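Notebook, hand-guided demos, mouse task
May, afternoon

Moved to the lounge table today. Task is the same as at the Flarnville bench: pick up the wireless mouse, carry it over, set it on the mouse pad. Left the other things on the table so the policy doesn't learn a bare surface.

Recorded 40 demos with the hand-held gripper, in 2 batches. Roxana Stanciu did the first, I did the second. Dropped 8 of mine. In most of those I closed too early and pushed the mouse away before the fingers were level with it. The other rejects were tracking loss when I swung toward the big window.

Grip notes: across the body works, front to back doesn't. The shell is rounded and the pads ride up it if you come in high. Best results with the fingertips almost touching the wood, then a slow close. Roxana pauses for a beat before closing and her trajectories are cleaner for it. I should copy that.

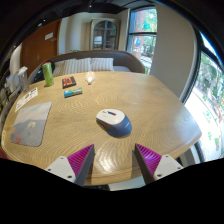 Start poses need more spread. Going through the second batch, I kept putting the mouse back near the middle of the table, and nearly always at a similar angle. Tomorrow: turn it between takes, and start some from close to the right edge.

Light is the other problem. Exposure hunts whenever the windows come into view. Tried locking it and the table went too dark to use. Went back to auto for now. Will ask at Lolmont what they settled on for their window setup.

Also replayed 2 of Roxana's demos on the arm back at the bench. Approach fine both times. Release was late on one, so the mouse dragged a little on the pad. Could be the width calibration, which we haven't redone since the pads were changed.

To do:
redo width calibration before any more takes
label the rejects by cause
copy both batches to the Rolivitz drive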